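Weltstead ember kit: a summer and a bit with it on the roof

Posted 15 May 2006

I've been meaning to write this up since March, when we had the grass fire on the hill behind us and I finally got to use the thing in anger. A few of you asked in the comments what I had running on the gutters, so: it's the Weltstead roof and gutter sprinkler kit, the bigger one, bought with my own money and installed with my own bad language.

Quick background for new readers. We're on a sloping block with bush reserve on the north side and long grass on the other side of the road. The grass gets slashed when the council remembers. We've got a tank, a petrol pump that used to be my father-in-law's, and a house with the sort of roof that collects leaves in every valley. After the last bad season our neighbour Rainer Albers went around the street with a torch and a ladder looking in everybody's gutters, and he was not kind about mine!

So, the kit.

What you get

It comes in one long carton that was too big for the hatchback (I drove home with the boot tied down). Inside are 8 brass butterfly sprinklers, gutter clamps to suit, risers, a bag of elbows and tees, a gate valve and a tap manifold. You don't get pipe. The carton says so, in tiny print on the end panel, and I only read it once I was home and had everything spread out on the lawn. I ended up buying copper for the roof runs and burying poly from the tank to the house, and that cost me another 153 dollars on top of the 181 I'd paid for the kit. Factor it in.

The brass is good. Heavy, clean threads, no burrs. The clamps are galvanised and grip properly on a standard quad gutter, but if you have the squarer fascia gutter like we do over the carport you'll need to pack them out. I used offcuts of flat bar. The valve is a bit cheap and the handle had a wobble from day one, so I swapped it for a Derex one I had in the shed and haven't thought about it again.

Putting it up

The instructions say a weekend. Mine took three, though one of those was mostly rain and one was mostly me sitting in the hardware shop car park trying to remember which thread adaptor I'd already bought twice. If you've done any plumbing at all you'll be fine. If you haven't, get somebody who has to do the joins on the roof, where a leak is a pain to get back to.

The drawing in the booklet shows a nice rectangular house with a sprinkler at each corner and the others spaced evenly between. My house is an L with a lean-to stuck on it, so I ignored the drawing and put heads where the leaves pile up. That meant two in the valleys, one at the back door side, and the others along the north edge. I ran a bucket test at each one and shuffled a couple along until the throws overlapped.

One gripe. The sealing tape they include is rubbish and I threw it out after the second joint wept. Use a decent one.

The pump question

Everybody gets stuck here. The booklet gives a minimum pressure and then says nothing about what it takes to get there with a bit of height and 80 metres of pipe in the way, which is what I've got from tank to far gutter. My old pump managed it with four heads going and sulked with all of them. Dribble, dribble. I ended up splitting the roof into two zones on the manifold so I can run the north side hard first and then switch over.

I rang the importer, Lumbantobing, to ask whether that was sensible. I got put through to a bloke called Patricio Durán, who was terrific. He asked for my pipe sizes and my rise, went quiet for a minute with a calculator, rang me back the same afternoon and told me two zones was what he'd have done too. He also told me to put a strainer on the suction side, and I'm glad he did, judging by what I cleaned out of it a month later (frog, very flat).

How it went in March

The fire started down by the road mid-afternoon with a hot wind behind it. I could see the smoke coming up pale over the ridge before I heard any sirens. I started the pump, opened the north zone and went round shutting windows. It took me under five minutes from walking out of the kitchen to water on the roof, and most of that was the pump being stubborn on the choke.

The brigade had it stopped two paddocks off, so I can't tell you this kit saved my house. It might not have done a thing. We did get ash and some small black bits of bark down on the deck and in the yard, and the gutters stayed full and the fascia stayed wet the whole time, which was what I wanted from it. I ran it for an hour and a half and used a bit under half the tank. We'd packed the car as well, and we'd have gone if they'd told us to. Please don't read a sprinkler review and decide to stay home.

What bothered me was wind. On the western corner the spray was getting blown straight off the roof and onto the neighbour's ute. I've since moved that head lower and turned it in, and on a gusty day last month it was heaps better, but you will lose some water and you should plan your tank with that in mind.

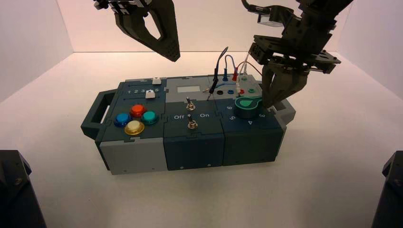
Compared with the Mastton

My brother-in-law has the Mastton kit on his place, with plastic heads and push-fit joins. It's cheaper and it went up in a day, and I'll admit I was jealous watching him click it together with a beer in one hand. The heads spin nicely and the coverage at low pressure is probably better than mine. But I don't love plastic on a roof when the whole idea is that there might be burning stuff landing on it, and two of his joins popped when he first opened it up full bore. He's happy with it. I'd still buy the brass.

Upkeep

Not much. I run both zones for a few minutes once a month over summer and poke any blocked head clear with a bit of wire. The strainer gets rinsed at the same time. I drained the roof lines when it cooled off, and I've put a dab of grease on the valve. You still have to clean your gutters! Rainer was very firm on this and he's right, wet leaves are better than dry ones but no leaves is better again.

Would I buy it again

Yes, with the extras. Four out of five from me. It loses a bit for the valve, a bit for the useless tape, and a bit more for a booklet that was written for somebody with a flat block and town water. The metalwork itself is excellent and the phone help was the best I've had from anybody in years.

If you're thinking of getting one in before next season, do it over winter when the roof is cool enough to kneel on. And measure your gutters before you go to the shop, and take the measurement with you, written down.

I'll do a separate post on the pump when I've decided whether to rebuild the old one or give in and get something with an electric start. Leaning towards electric start. My shoulder is leaning that way too.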